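首页 订阅 往期目录 硬件 数据 来信 联系

Letden 通讯 2025年9月28日

手持夹爪指垫对比：纹理垫与平面垫在叠衣任务中的表现

上一期登出手持夹爪的标定流程之后，编辑部继续做指垫部分的对比。本期只讨论指垫和连杆间隙，腕部相机的镜头选择放在后半部分简单交代，控制器一侧的固件改动另文再写。

对比对象有两组。A组为 Vondo 纹理垫，蓝色，表面有凸起纹路；B组为 Ristska 平面垫，表面无纹路，硬度标称与A组相同，背胶规格一致。两组垫片装在同一副黑色塑料手指上，换垫时不拆连杆，只松开垫片本身，以免引入新的装配误差。每次换垫后重新做一次零点，零点取两指垫面刚好接触时的编码器读数。

任务是在软面上整理衣物，动作限于捏起、提拉、翻折、放平四种。衣物一共7件，包括棉质T恤、薄针织衫、一条亚麻长裤、一件中式立领短上衣等。每件衣物每组垫片各做50次捏取，捏取点事先写在记录单上，操作者按单执行，不允许临时换点。失败的定义沿用一月份那一期：提起过程中布料脱出指垫，或者捏起的层数与要求不符，都记为失败。捏到衬里而没有捏到面料，也按层数不符处理。

先说结果比较明确的部分。棉质和针织类，两组没有可用的差别。操作者换垫以后甚至不一定能分辨手里是哪一组。亚麻长裤上A组略好，差别集中在裤脚折边处，那里布料厚、棱角明显，纹路可以咬住折边；B组要靠更大的夹紧力补偿，夹紧以后裤脚上会留下一道压痕，抖开才消失。

差别最大的是中式上衣。这件衣服面料光滑，有缎面的光泽，边缘和两个贴袋都有深绿色细滚边，前襟用盘扣。它同时具备三种不同的捏取条件：光滑的大面、略有厚度的滚边、突出的扣结。B组垫片在大面上容易打滑，夹紧以后布料从两垫之间缓慢移出，编码器读数几乎不变，仅凭开度曲线看不出来。A组在大面上也会移动，但移动开始得晚，多数情况下足以完成一次翻折。

袖子是单独记录的。规程规定先折一侧，再折另一侧，折叠后的袖子压在衣身上，厚度比单层面料大得多，下一次捏取必须从厚薄交界处开始。指尖间距在这一步最难掌握，张得太开会带起身下的被面，张得太小又会把折好的袖子推散。

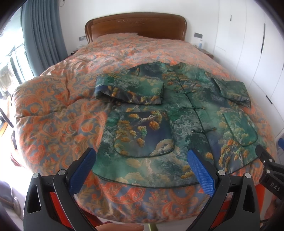 缎面的难点在分层，捏得住只是前提，有读者来信这样写，并且认为本刊把脱出和层数不符合并成一个失败率，会掩盖纹理垫的真实缺点：纹路越深，越容易把下面一层一起带上来。来信建议两类失败分开列表，另外在垫片前缘留出一小段光面，用来插入两层之间。

这条意见成立，我们按两类重新整理了记录。分开以后，A组的脱出确实少，层数不符则多于B组，多出来的部分集中在两个位置：前襟叠合处，以及贴袋下沿的圆角。前襟叠合处本来就有两层面料，盘扣又把两层拉在一起，纹理垫从侧面靠近时会同时带起上下两层。贴袋圆角处的情况类似，目标只是衣身底摆，结果连袋布一起夹住。B组在这两处的表现好一些，代价是需要重复接近，单次动作时间变长。

前缘留光面的做法，我们用裁短的A组垫片做了一个简易版本。垫片后移，让手指前端露出一小段塑料，插入动作顺畅了，但塑料前端的棱边会勾线，在针织衫上做了几次就停了。正式做法应当由垫片本身提供光面过渡，现有两款产品都没有这个结构。

关于软面。所有捏取都在床上进行，床上铺厚被，表面有起伏。这样做有两个后果需要说明。第一，指尖下压时被面会下陷，等效的接触高度每次都不同，操作者实际上是靠手感找面料，记录单上的高度一栏意义不大，下次改为记录下压后是否带起被面。第二，厚被上的花纹与衣物的花纹都很密，颜色上有部分重叠，后续做衣物分割时，边界不容易取得干净。滚边颜色较深，对标注有帮助，但滚边很细，在广角画面边缘会被压缩。

要比较垫片，硬桌面显然更容易得到整齐的数据。选择软面的理由是使用场合如此，换到硬桌面上，A组和B组在薄面料上的差别会缩小，届时得出的结论未必能搬回来。Najjar 测试台上有一套硬面对照，衣物相同，数据还在整理，下期给出。

连杆间隙

两组垫片共用的手指在关节处有圆形的枢轴螺钉，间隙主要来自这里。新装配的手指在完全闭合时，两垫面平行；受力以后前端略微张开，后端先接触，夹持面积减小。纹理垫对这种偏转较敏感，纹路错开之后有效接触只剩几条脊。平面垫受影响小。

磨损检查分两次。空载开合1,000次后检查一次，螺钉没有松动，垫面无可见变化；开合3,000次后再查一次，一侧手指的枢轴处出现可以用手感觉到的横向晃动，重新拧紧后晃动减小但没有消除。A组垫片的纹路在前缘一角有磨平的痕迹，B组垫片没有纹路，看不出磨损，但背胶在一角翘起。背胶翘起比纹路磨平更麻烦，薄面料的边会卡进缝里，放开夹爪时衣物跟着走，容易被误记为释放失败。

建议的做法如下，供自己组装的读者参考：

每次换垫之后先重做零点，再做捏取，旧零点不要沿用。
枢轴螺钉用低强度螺纹胶，拧紧后手指应能靠自重落下。
垫片四角在贴装后压实，静置一夜再用。
检查晃动时握住指尖横向推，不要握住连杆中段，中段的晃动会被机架吸收。
两侧垫片同时更换，只换一侧会让闭合面偏斜。

盘扣附近的捏取

盘扣一排沿前襟中线分布，扣结突出于面料。规程原本要求避开扣结，捏取点取在两扣之间。实际执行时，两扣之间的距离有限，手指张开后经常碰到相邻扣结的尾部。碰到以后有两种处理：退出重来，或者顺势夹住扣结提起整个前襟。后一种在动作上成功率高，A组几乎不脱出，因为受力点变成了扣结而与垫面关系不大。这类数据对比较垫片没有用处，已经从统计中剔除，在数据集里另加标签保留。

衣物初始状态也要控制。两袖都折好的状态与只折一侧的状态不能混在一起统计，袖子折入以后衣身上部厚度增加，底摆仍是单层，夹爪从底摆一侧进入时遇到的条件相近，从肩部进入则完全不同。袖口翻出时会露出灰蓝色的里子，里子的摩擦与面料不一样，捏到袖口的次数单列。为了让重复试验可比，底摆一侧的进入姿态固定为两指分列左右、指尖朝向衣身，手腕尽量不转。 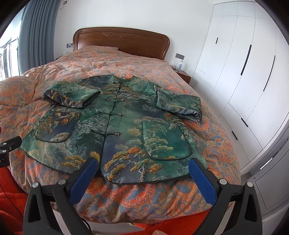 固定姿态做出来的对比，对训练策略的人帮助有限，另一位读者在回信里提出，真实的叠衣动作里手腕一直在转，纹理方向与拉力方向的夹角随之变化，而来信人自己的经验是夹角的影响大于垫片硬度。回信还问，A组的纹路在不同方向上摩擦是否一致，本刊有没有测过。

没有测过。现有记录只覆盖一个进入方向，提拉时也要求沿手指轴线。要回答这个问题，需要把同一块面料固定在拉力计上，改变垫片安装角度逐次测量，手持条件下做不到足够的重复性。我们已经把这一项列入硬面对照的补充试验，由 Najjar 测试台一并完成。在结果出来以前，本期关于A组优于B组的说法，只适用于沿手指轴线提拉光滑面料这一种情况。

镜头与曝光

夹爪上的相机使用广角镜头，画面边缘弯曲明显，衣柜门之类的直线在边缘会弯得很厉害。广角的好处是两指和目标衣物能够同时入镜，夹取前后的上下文也完整。代价是衣物远端的像素太少，立领一带的细节往往不够标注使用。换成视角较窄的镜头以后，领口清楚了，指尖却在闭合时离开画面，指尖开度只能依赖编码器。两者相比，本项目保留广角。

曝光方面，室内有窗，窗外亮度高，自动曝光在手腕转向窗户时会把衣物压暗。光滑面料的反光随角度变化，同一块图案在相邻几帧里亮度差别很大。锁定曝光以后，衣物区域稳定，窗口过曝，对本任务无影响。锁定的时机应当在夹爪位于衣物正上方时，先把画面中的衣物放到中央，再锁定，随后整个片段不再改动。白墙和白色柜门占画面面积较大的房间，自动白平衡也应一并锁定。

同步问题这次没有新的进展。编码器与图像之间仍有固定延迟，每段开头做一次快速开合，用垫面接触的那一帧对齐。蓝色指垫与黑色手指对比清楚，接触帧容易找。操作者的手指尖偶尔会从画面底部露出来，处理数据时用固定遮罩盖住底边即可，遮罩不要延伸到两指之间的区域，那里恰好是底摆所在的位置。

选用意见

以棉质、针织衣物为主的，两组都可以，按价格和供货选择。有光滑面料的，选A组，同时接受层数不符偏多，并在规程中增加一次提起后的目视确认。需要频繁分离叠合面料的，选B组，夹紧力适当提高，检查背胶的周期缩短。两侧混装，即一侧纹理垫、一侧平面垫，我们只做了少量尝试，脱出次数介于两者之间，样本太少，暂不列表。

按失败类型分列的记录表已放到下载页，表中包含剔除的扣结数据，单独一栏，使用时请注意筛选。垫片安装角度的测量方案也附在后面，欢迎在试验开始之前提出修改意见，来信请注明所用夹爪的手指材质和垫片批次。

上一篇 下一篇 返回目录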